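Unit 5 – Setting Up a Desk, continued

Before anything else goes on the desk, dear all, spend a moment with the power strip, and do take your time over it. Find where the cord leaves the table, keep it out of the way of your elbows, and leave yourself a good stretch of clear surface to work on.
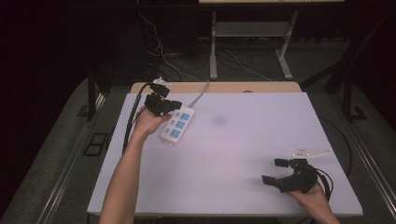
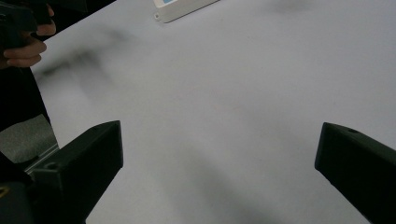
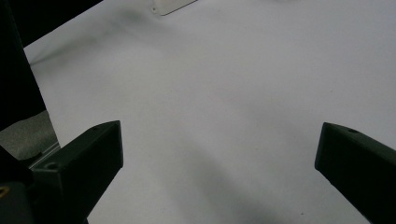

Fig. 26. The white work surface; power strip with three blue sockets in the first view.

For next time, please sketch your own desk at home – cords included!

Evdokia Kokkinos, Clarkell course office | Back to top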